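Section 7. Bedroom chores: setting up the trial in the simulator

Read this before you promise anyone a made bed. Wendura ships with four bedroom chores in its menu. In our tests one of them is dependable, two need watching, and the fourth should have been left out of this release. Rochelle Esposito wrote the first version of this section and was kinder about it. The steps below follow her order, with the scores from the second round of runs put in.

Everything in this section happens in simulation. A good score here tells you that the chore is worth trying on hardware. It does not tell you that the hardware will do it.

7.1 Before you start

1. Open the Bedroom set and wait for the lighting to finish loading. Starting early gives you flat shadows and a better score than you deserve.

2. Set the run count to 51. The default of five is too low to mean anything.

3. Turn off "Retry on drop." With it on, a book that goes on the floor three times and reaches the table on the fourth try is logged as a success.

4. Check the nightstand view before the first run. Look for a clear path to the tabletop from the bed side.
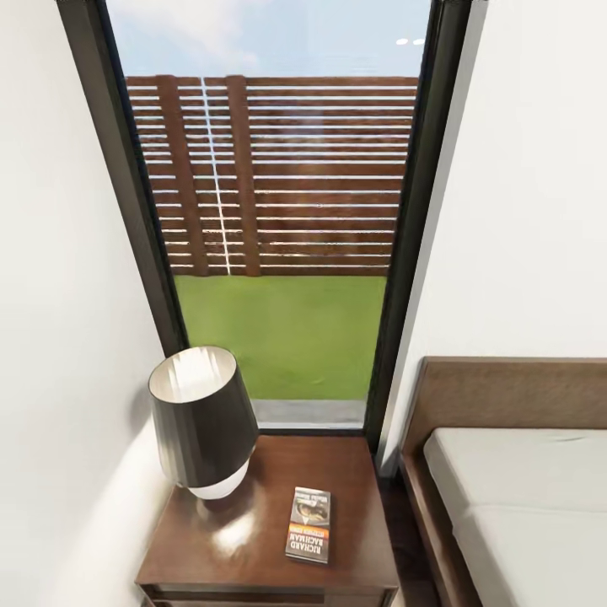 Figure 7-1. Nightstand view, with lamp and paperback on the tabletop.

Note: The gap between the nightstand and the bed rail is narrow. If an object goes down there, end the run and score it as a failure. We have not seen an arm get anything back out.

Note: Glossy tabletops throw a bright reflection. If the depth map has a hole in it beside the lamp, lower the window light one step and reload.

7.2 Chore A: Clear the nightstand

5. Select Clear Surface, then mark the lamp as Keep. If you skip this, the planner treats the lamp as clutter.

6. Select the book as the target and choose a drop zone on the mattress.

7. Start the batch.

A flat paperback is harder than it sounds. There is very little edge to get a finger under, and the usual trick of sliding it to the side of the table first works only when the lamp is well out of the way. Selma Živković's batch cleared the table often enough to call it usable with someone at the stop button. A person does the same job in two seconds while thinking about breakfast.

Caution: Do not raise the grip force to fix a slipping book. It bends covers in the model and will tear them in real life.

7.3 Chore B: Pick up from the bed

8. Move the start position to the foot of the bed, facing the mattress, with both arms low and apart.

9. Confirm that both grippers are open and empty before you press Start.

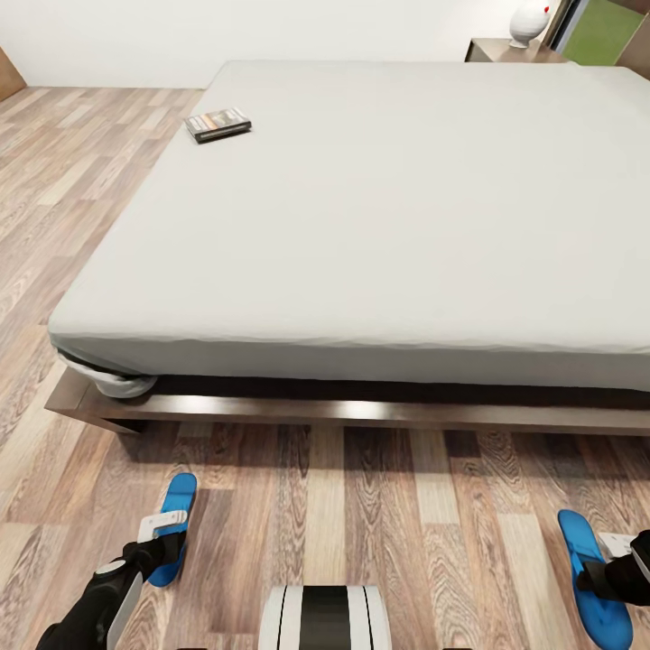 Figure 7-2. Bed view from the start position. Both grippers empty.

10. Pick the arm on the same side as the item. The automatic choice sometimes sends the far arm across the body and stalls there.

11. Set the time limit to 800 seconds. Anything slower is a failure, whatever the log says.

This is the dependable one. A small, flat, rigid item on a smooth sheet is close to the best case for the current planner. Put the same item on a quilt and you are back to guesswork, so please don't quote the smooth-sheet score to customers as a general result.

7.4 Chore C: Tuck a sheet corner

12. Select Tuck Corner and choose one corner only. "All corners" is still in the menu and still does not finish.

13. Turn on Cloth Detail: High. Expect each run to take much longer.

14. Inspect the corner yourself after every run. The built-in check asks whether the fabric is below the top of the mattress. A corner bunched up under itself can pass it.

Cloth is where our doubts are strongest. Gregor Niven logged 1750 tuck attempts, and the built-in check passed 794 of them. He then looked through the passes by eye and threw out so many that we stopped reporting the number. Leave this chore in the "needs watching" group until the check is rewritten.

Caution: Do not transfer Chore C settings to a physical arm. The simulated sheet stretches more than cotton does and never snags.

7.5 Chore D: Make the bed

Not recommended. The entry stays in the menu so that old project files will open. If a file starts it automatically, press Stop, then go to Chores > Disable.

7.6 Saving results

15. Save the full log along with the summary page.

16. Write down which chores were run with a person on the stop button. Leave those out of any count of unattended work.

17. Send logs with stalled arms to Cosmin Ursu, with the start position and the lighting step in the subject line.

Settings for the kitchen set are in Section 8.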